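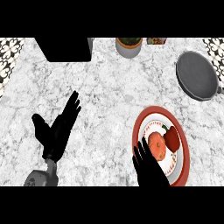 シミュレータの中で両手の操作を記録するだけで、模倣学習に使えるデモは集まりますか。

集まります。ただし、そのまま学習に回せる形で残るかどうかは、収集ツールの保存まわりの作りと、操作する人に渡す手順書でかなり変わります。

今回取り上げるのは、Gosselin社の遠隔操作・記録ツール「Mallov」です。多指ハンドを二つ持つロボットを仮想の台所で動かし、その操作をエピソード単位で保存するソフトウェアと、手の動きを読み取るグローブ一組がセットになっています。Flistdaleの研究室で2月から使い始め、700エピソードを録り終えたところで書いています。購入は研究室の予算で、Gosselin社からの提供や値引きは受けていません。

用途は、卓上の物を移す動作の学習データです。うちで使っているのは台所のシーンだけで、白い大理石調の天板に、縁の赤い皿、カボチャのような丸い野菜、赤いパプリカ、フライパンが出てくるものです。野菜をフライパンへ移す課題から始めました。ほかの部屋のシーンについては試していないので、この記事では触れません。

■導入

インストールは午前中に終わりました。付属の手順書のとおりに進めて、つまずいたのはグローブのドライバだけです。手順書には再起動の指示がありませんが、再起動しないとグローブが認識されません。サポートに問い合わせたところ、翌日に同じ内容の返事が来ました。手順書はその後の版でも直っていません。

設定ファイルはテキスト形式で、シーン、課題文、カメラの位置、記録の周期を書きます。周期は100Hzまで選べます。うちでは上限の100Hzで記録し、学習の前に間引いています。最初から低い周期で録ると容量は減りますが、指先が物に触れる前後の細かい動きが粗くなり、あとから戻せません。ディスクに余裕があるなら高いほうで録っておくことを勧めます。

■グローブと手の対応

校正は、手を開く、握る、親指と各指を順に合わせる、という動作をくり返す方式です。慣れれば数分で済みます。保存した校正は人ごとに呼び出せますが、グローブを外して付け直すと少しずれるため、結局は毎回やり直しています。

指の開きの追従は良好です。四本の指をそろえて曲げる動作は遅れも気になりません。弱いのは親指で、付け根の回転が浅く出ます。丸い野菜を上からつかむときは問題になりにくいのですが、横に倒れたパプリカの細い側をつまもうとすると、親指が思った位置に来ません。手の小さいルクレール(Solange Leclerc)が使うとこの傾向が強く、彼女は手首を余計にひねって補っていました。データにはそのひねりも残ります。見本として正しい動きなのか、機材に合わせた癖なのか、あとで見ても区別が難しい部分です。

対策として、設定ファイルの親指の倍率を人ごとに変えました。これでひねりは減りました。画面上で調整できる項目はないので、ファイルを書き換えてソフトを立ち上げ直すことになります。ここは画面から変えられるようにしてほしいです。

グローブのサイズは一種類です。手の大きいディロン(Gordon Dhillon)は、長く着けていると指の間が痛くなると言っていました。布の部分は洗えません。複数人で使う場合は、下に薄い手袋を着けたほうがよいです。うちでは綿の手袋を使い、読み取りへの影響は見られませんでした。

■操作の感覚

物に触れても手には何も返ってきません。接触したかどうかは画面だけで判断します。見下ろしの視点では、手が皿の上に重なると指先と野菜の距離が読みにくくなります。初めての人はここで必ず行きすぎて、野菜を押して転がします。

Mallovには手首側の小窓を出す機能があり、これを出すと失敗が減ります。一方、操作者が小窓を見て動いた場合、学習する側にも同じ視点を与えないと、画像に根拠のない動きを覚えさせることになります。うちは手首の映像も記録して学習の入力に入れることにしました。入力を見下ろしの映像だけにする予定の人は、小窓を消して練習したほうがよいと思います。

使わないほうの手をどうするかも、先に決めておくべき点でした。片手で済む課題では、もう一方の手は宙に浮いたままになります。最初の頃は人によって置き場所がばらばらで、天板の手前に下げる人もいれば、開いたまま掲げている人もいました。記録上はどれも成功例ですが、同じ場面で違う姿勢が並ぶことになり、学習した方策では空いた手が小刻みに揺れました。手順書に「使わない手は指を開き、天板に触れない高さで止める」と一行足してから録ったぶんでは、揺れが目に見えて減っています。

■録る、捨てる、付け直す

録画の開始と終了は足元のペダルです。ペダルは別売りで、キーボードでも代用できますが、グローブをした手でキーを押すとその動きが記録に入ります。予算に入れておいてください。

終了時に「成功」「失敗」「保留」を選びます。この三択は使いやすく、保留を置いたのは良い判断だと思います。移したあとに野菜が転がってフライパンの縁に寄りかかったような例を、その場で迷わず先に進められます。保留ぶんは一日の終わりに二人で見直しました。

700エピソードのうち、最初の学習に使ったのは287です。少なく見えますが、残りがすべて失敗だったわけではありません。内訳としていちばん多かったのは、手順書を直す前に録ったために待機姿勢がそろっていないものでした。次が、開始直後に長く止まっているものです。ペダルを踏んでから画面を確認する癖のある人がいて、冒頭に動かない時間が入ります。これを残したまま学習させると、ロボットも最初に止まります。

冒頭の停止はトリミング機能で削れます。ただし一件ずつ開いて範囲を決める必要があり、まとめて処理できません。書き出したあとに自作のスクリプトで削るほうが早く、ウィ(Han-gyeol Wi)が書いたものを今も使っています。手首と指の速度を見て、動き出しの少し前から残すだけの単純なものです。この程度の機能は本体に入っていてよいはずです。

失敗例も消さずに取ってあります。Mallovは失敗を選んでもファイルを残し、ラベルだけを付けます。初期設定がこうなっているのは助かります。落とした物を拾い直して成功した例は、別のタグを作って分けました。タグは自由に追加できますが、名前をあとから変えると過去のファイルには反映されません。始める前に決めておくべきです。

■物の配置のばらつき

配置の乱数は、物ごとに範囲と角度を指定できます。範囲の指定は数値で、画面上に枠が出ないため、最初は何度も読み込み直して確かめることになります。

困ったのは、範囲を広げたときに物どうしが重なって生成されることでした。カボチャとパプリカを同じ皿に置く設定では、食い込んだ状態で始まり、次の瞬間に片方が弾かれることがあります。最小距離を指定する項目があるものの、物の中心から測るため、細長い物には向きません。皿の上で触れ合っているくらいの配置も学習には必要なので、距離を大きく取って逃げるのも避けたいところです。うちでは開始前に物理計算を少し進め、落ち着いてから録画を始める設定にしました。待ち時間は増えますが、弾かれる例はなくなりました。

背景の小物も固定のままで始めないほうがよいです。奥の鉢や箱を動かさずに録ったデータだけで学習させたところ、それらを消した条件で成績が落ちました。手の届かない場所にある物まで手がかりにしていたようです。今は小物の位置も毎回変えています。

■書き出しと互換性

書き出しは、映像、関節角、指令値、物の姿勢が時刻つきで一つにまとまります。時刻のずれは確認した範囲ではありませんでした。指令値と実際の関節角が別々に残る点は評価できます。片方しか残らないツールだと、あとで行動の定義を変えたくなったときに録り直しになります。

以前使っていたDunwoodの記録ツールがまさにそれで、指令値が残りませんでした。操作の軽さではDunwoodのほうが上で、起動も速いです。ただ、データの使い回しを考えると戻る気にはなりません。Dunwoodの古いデータをMallovの形式に変換する機能はありません。

再生機能には一点注意があります。保存した指令値を同じ初期状態から流しても、接触の多い課題では結果が一致しないことがあります。クルティエ(Réjean Cloutier)が12件を選んで再生したところ、つかみ損ねるものが出ました。シミュレータの並列計算の設定を変えると一致するようになりましたが、再生は遅くなります。映像をあとから別の視点で描き直したい場合は、指令値を流し直すより、保存してある姿勢をそのまま並べる方法を使うのが安全です。この方法は説明書の終わりのほうに小さく書いてあります。

■一人あたりの件数

続けて録れる量は人によります。うちでは午前に一人、午後に別の人という割り当てで、途中に休みを入れています。疲れると動きが速く雑になり、物を放すときの高さが上がってきます。ラベルは成功のままなので、件数だけを見ていると気づきません。リー(Gaétan Li)が放した高さを時間順に並べた図を作ってくれて、それ以来、高さが上がり始めたら交代することにしています。

人数を増やすことの効果も感じました。一人で集めたデータは学習が安定しますが、カボチャを必ず同じ側からつかむ方策になります。複数人のデータを混ぜると、つかみ方に幅が出るかわりに、どちらから行くか迷うような動きが混じります。うちではつかむ側を手順書で指定し、日によって入れ替えました。

■価格とサポート

価格は、ソフト単体なら研究室で手が届く範囲、グローブを含めると少し考える額です。ライセンスは年ごとの更新で、期限が切れても書き出し済みのデータは読めます。未書き出しのものは読めなくなるので、こまめに書き出してください。

サポートの返事は早いほうです。英語とフランス語に対応しており、日本語の窓口はありません。画面の日本語表示はありますが訳が粗く、「保留」が一か所だけ「中断」になっています。押しても中断はされません。

■向いている人

多指ハンドの両手操作を、指令値まで含めて残したい人には勧められます。平行グリッパだけを使うなら、グローブの利点がほとんどなく、もっと安いもので足ります。実機のデータと混ぜて使う計画なら、親指の対応を先に確認してください。うちの実機への移行はこれからで、その結果はまだありません。

良かった点
・指令値と関節角が別々に残る
・失敗例も消えず、保留の選択肢がある
・時刻がそろっている

気になった点
・親指の追従が浅く、調整が設定ファイル頼み
・トリミングが一件ずつ
・配置の最小距離が中心間でしか指定できない
・ペダルが別売り

更新は一年ぶんだけ申し込みました。次の版でまとめてトリミングできるようになるとサポートから聞いているので、入ったら追記します。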